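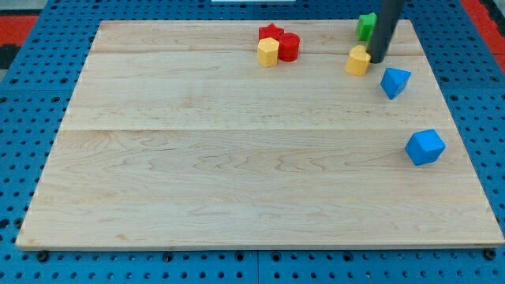 Vol. 4, No. 2

About Flastemham

Flastemham is a shared workshop with one long-running project: a tabletop arm that moves small objects around a flat board. The group began in Sabina Hudec's garage and moved to its present unit when the second table would not fit past the water heater. Members pay monthly, hold a key, and keep their own tools on their own shelf. The arm belongs to the workshop.

What we build

The arm is called Wireo. It is the third machine to carry the name. The first was a gantry made from printer rails, and it was scrapped. The second had five joints and a shoulder that sagged under its own weight; its base is still in use as a drill stand. The current version reaches down to the board from overhead and carries a dark gray cylindrical end effector.

Everything mounts to blue pegboard. The perforated top gives us a fixed grid, so a fixture can be removed and put back in the same holes without a new calibration. The work surface is a maple board laid on the pegboard. Ainhoa Prieto glued it up from planks and sanded it flat over one weekend in December. We tried a white laminate sheet before that. It threw glare into the overhead camera and was given away.

The test pieces are plain toy blocks: cube, cylinder, star, hexagonal and triangular prisms, in red, yellow, blue and green. Most members who join expect something more advanced. Blocks are cheap, they have flat faces, and a bent fingertip costs less to replace when the thing it hit weighs almost nothing. The star is the hardest shape in the set for our software, because its outline changes a good deal as it turns.

How the work is organized

Mechanical work is led by Sebastián Tapia. He draws the brackets, keeps the parts drawings current, and decides when a worn joint comes off the machine. Structural parts are cut here on the small mill. Anything longer than the mill bed goes to Karagiannis, a machine shop two streets over, which accepts our drawings in inches or millimeters but not both on one sheet.

Consolacion Bautista handles wiring and power. The arm and its controller run on separate supplies with a common emergency stop. Every cable is labeled at both ends. Unlabeled cable found on the machine is removed, including cable that was carrying something important at the time.

The control software is called Brinero. Vega Villalobos wrote the motion planner and maintains the repository. The vision code has had several authors and shows it. A standard trial consists of 400 moves on the maple board, with the blocks set out by hand beforehand. The log records the commanded position, the measured position, and the reason for any stop. The present version has completed 1222 logged moves since the wrist was rebuilt. Trials that end early are logged with the rest.

The workshop

The unit covers 775 square feet. It contains the arm table, two benches, the mill, a drill press, a bandsaw, and a soldering station under an extractor hood. Wood and metal are cut at opposite ends of the room. The compressor is loud and is not run after 9 p.m., under the terms of our lease.

Membership is open to adults who have completed the safety session. No background in robotics is needed, though you should be able to read a dimensioned drawing or be willing to learn. New members spend their first month on existing jobs — usually brackets, cable runs or log review — before proposing their own.

Visitors are welcome on open evenings, from 6:30 p.m. Closed shoes are required, and long hair must be tied back near the machines. Please stay outside the yellow tape while the arm is powered. Parking is behind the building; the front spaces belong to the tile store.

Drawings and software releases can be requested at the front bench or by mail. Include the version number of the part you are asking about.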